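Thread time! I clean a small gym before opening, and I've spent the whole week reading about cleaning robots, so let's talk about whether one could do my chores yet. Short answer: part of them, and the part it can do is getting really good.

Floors first. We've had a Kubo floor cleaner since July and I love the thing. Open stretches of tile come out great. It gets lost in the forest of rubber feet under the machines, and it will absolutely try to eat a cable if I leave one down, but that's 4 minutes of tidying on my end. Fair trade!!

Now the wipe-down. Step one is so small I never gave it a thought until I started reading robot papers: get ONE wipe out of the pack.

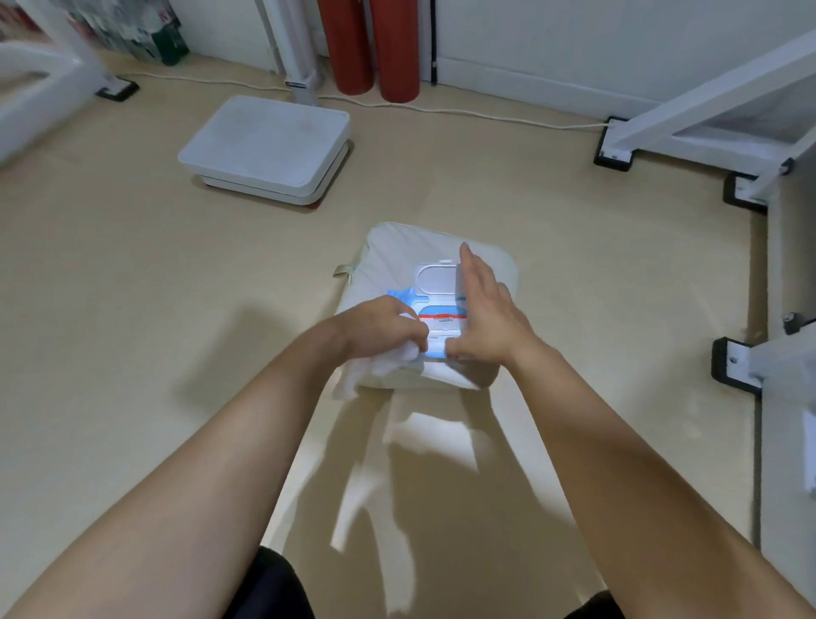
Step one. One hand pulls, the other keeps the pack put.

Think about what your hands know there. The pack is soft, the cushion under it is soft, the wipe is floppy and changes shape the whole way out. Pull too gently and nothing comes, pull too hard and you get a chain of five. You fix it by feel, mid-pull. For a machine that is a seriously hard problem.

I watched a Tutoter demo where an arm does this from a hard plastic tub bolted to a table. It took 56 seconds and got a single wipe, and I cheered out loud in my kitchen. Last year's version couldn't find the edge of the wipe at all. That's fast progress!

Next up, handles. Pads are easy, they're flat (a robot wiping a flat bench, sure, I'd believe that today). Grips are another story.

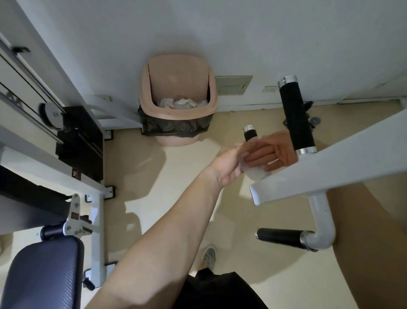 Handle duty. Black grip, shiny cap, tissue partly around it.

You have to reach in between the bars, wrap the tissue around, squeeze, and turn. Some handles hang free and swing off when you touch them, and every one sits at its own angle. And then the used tissue has to make it to the bin, so add "let go of a damp scrap of paper" to the list of things that are harder than they sound.

Somebody at the Bollgate trade day asked what I'd pay. If it did floors AND handles, overnight, no babysitting? I'd find $2,000 tomorrow. The arm alone in that demo costs a whole lot more, so I'm keeping my wipes for now.

My scorecard as of 12/11/2019:
Floors: yes
Flat pads: very close
Handles: a few years
Pulling one wipe from a soft pack: ask me again after the next Tutoter video

If anyone near Grullinley runs a gym and has tried a machine on the equipment itself, please reply, I want to hear all of it, especially the fails!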